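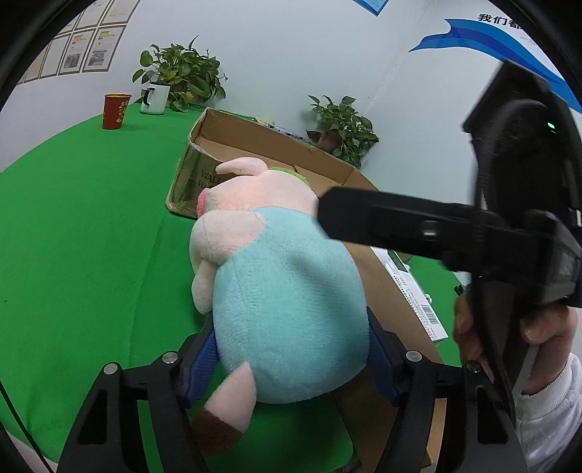
Soft toys and the Latthorpe grasping work

The Stirnano project has moved on to soft objects. Plush toys give way when squeezed, so a policy trained on boxes and mugs tends to close too far or too early. For this round we recorded demonstrations with two hand-held grippers, one in each hand, and trained on wrist views alone.

Adding 3 hours of plush toy handling cut dropped objects from 10 in a test run to 2. Passing a toy from one gripper to the other is still the weak point — most of the remaining drops happen there. Andell will repeat the test in September with seven new toys.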